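Stelholm Reuse
@stelholmreuse
Saturday, February 13, 2021

A few people asked how we deal with the mixed bins, so I'm putting it in one thread. Mixed bins are the ones where everything arrives together: toys, kitchen bits, drinks cans, play food, the lot. They take longer than any other kind.

2/ We took in 1,060 bags and boxes last year. Most were clothes and books, which are easy. The mixed stuff came to 376. I would happily swap ten bags of clothes for one box of mixed.

3/ First job is the tipping out. Tip low and slowly into a deep bin with a flat floor. Don't use a table. Round things roll off tables and small building bricks go under the radiator, where they stay until May when we pull everything out.

4/ Spread it with your hand until you can see the floor between things. If you can't see the floor you've got too much in. Put half back in the bag and start again.

5/ I don't work from a full heap any more. I used to, and I'd find the one thing that mattered at the bottom, usually with something sticky on it. A handful of objects at a time is quicker over an afternoon.

6/ Cans come out first. Always. A crushed can has sharp creases and there may be a dribble left in it. Metal recycling, straight away, then wipe the floor of the bin if it needs it.

7/ Somebody replied last time to say the cans should be rinsed before they go in. Yes, if they're yours at home. We have one small sink and it's also where the mugs get done, so we do a quick rinse at the end of the day, all together.

8/ Next is anything with food in or on it. Real fruit goes in the compost caddy. Play fruit goes in the toy crate. You'd think it would be easy to tell them apart. Pick it up and feel the weight, then look for a seam or a moulded stalk.

9/ Oranges are the worst for this. The good play ones have the dimpled skin and everything. I've put a toy one in the caddy more than once and had to go back in for it with a glove on.

10/ Lemons and pears are a bit easier, but only a bit. If it's yellow and you're tired, check it twice. A real pear in the toy crate over a weekend is not something you want to meet on a Monday.

11/ Building bricks go in their own tub, whatever the make and whatever the size. We don't sort by colour. I know some places do and the tubs look lovely. Families buy a scoop at a time and the children want all the colours anyway.

12/ Two-stud and four-stud bricks get missed most. They sit in the corners of the bin and you see the big things first. Run a finger round the edges before you say it's empty.

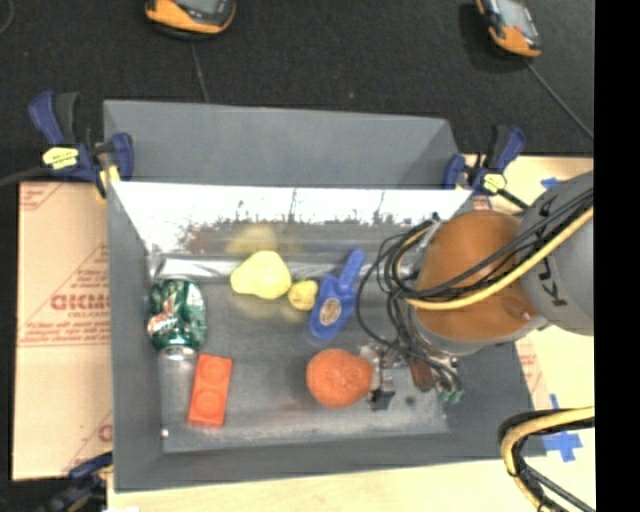

13/ Then you're left with the plastic odds and ends. Handles, toy tools, parts of sets. If I can't say what it is in a few seconds it goes on the "what is it" shelf by the door, and customers tell us. They're right more often than I am.

14/ Toy tools are worth keeping even as singles. People come in for one bit to finish a set. We had a blue one on the shelf for weeks that I was sure was a scraper and it went home as part of a workbench.

15/ On bins, as I get asked: grey, sloping sides, flat metal floor. The floor scuffs quickly and ours is covered in marks. It doesn't matter. You do get reflections off the metal under the strip lights, so put it side-on to the window if you can.

16/ I tried a Hivton folding crate for a while. Fine for carrying, too shallow for sorting, and the slots in the bottom let the small bricks through. It now holds carrier bags.

17/ Timing. A medium box takes me up to 60 minutes if it's all small things. Less if there's a big item taking up the room. If you've got an hour free on a Saturday morning and like this sort of job, message us.

18/ What we can't take in mixed boxes: batteries on their own, broken glass, paint, medicines. Please check the bottom of the box before you bring it. The bottom of the box is always where the batteries are.

19/ Someone asked if it would help to sort at home first. A bit, yes. Take out the cans and any real food and that saves us the messy part. Leave the rest as it is. Small freezer bags of bricks are welcome but please don't tape them shut.

20/ We're open until four today. The toy crate was refilled this morning and there is plenty of play fruit in it. Drop-offs at the side door please, the front step is icy.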